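Gostcombe Forge Upgrade: Progress Report to the Kwon Fund
Prepared by Homa Fallahi, project lead
25th December

The new induction heater is in, it is wired, and it has been heating steel for 12 working shifts. I'm so pleased to be able to start with that line, after a fall in which most of my updates to you were about concrete!

When we last wrote, the old gas furnace was still doing all the work and the pit for the new line had only just been poured. Since then the Kotik heater has been set on its base, the cooling loop has been filled and pressure tested, and Benedikt Haberkorn and his crew have moved the trimming press so that a hot part travels one way through the shop and doesn't cross the aisle twice.

Heating and forging

We are running three billet sizes on the new line. The two smaller ones came up to forging temperature evenly from the first day. The largest gave us trouble: the core lagged behind the skin, and we could see it in how the metal filled (or didn't fill) the corners of the hub die. I-seul Ki slowed the feed and added a short soak at the end of the coil, and the last 29 hubs all filled out to the corners. She has written the settings up on one page, and it hangs by the control panel where the night shift can find it.

Scale is much lighter than it was with gas. The die crew noticed before anyone measured anything, as they were brushing out far less between blows. We will have proper die wear numbers for you in the next report.

Training

Six operators have finished the heater course and signed off on the lockout steps. Deok-su Bang taught most of it himself, on the shop floor and in the break room, and he has a real gift for explaining how a coil heats a bar to people who have spent their whole working lives looking at flames. Two of the operators have already asked to go on to the die setup course, which we had not planned to offer until spring (we are trying to move it up).

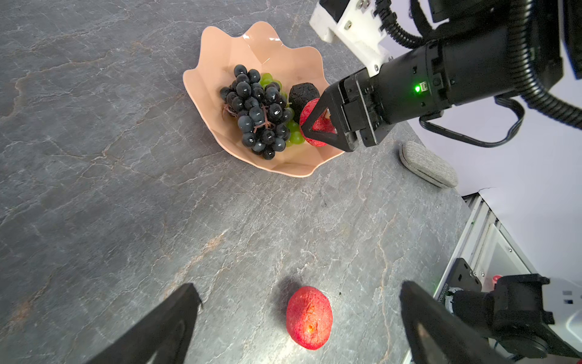 Bowl with dark and green grapes on a marble-patterned countertop.

Inspection

The Diteo gauge bench arrived with one wrong fixture, and the replacement took 12 days to reach us. In the meantime Dong-geon Seol checked flange blanks by hand with calipers and a height gauge, and kept a log so good that we are using its layout for the new bench. The bench is now measuring bore, face thickness and outside diameter on every first-off part. Bolt circle checks will come once the drilling cell is hooked up.

Money and schedule

Spending is inside the approved budget. The press move cost more than we allowed for, mainly on the foundation bolts, and we covered it from what was left on the electrical line. I am not asking for any change to the grant.

The one date that has slipped is the shutdown of the gas furnace. We want it on standby until the largest billet has run through a full customer order without a hitch, so shutdown is now set for February. The scrap chutes and the second coil are still on order, and the supplier has confirmed both.

Open items for the next period:
Die wear comparison, gas against induction
Drilling cell connection and bolt circle checks
Second coil fitted and tested
Guard rail on the north side of the trimming press

You are very welcome to come and see the line running. Mornings are best, when the hubs are on, and we have ear protection and safety glasses for visitors at the front desk.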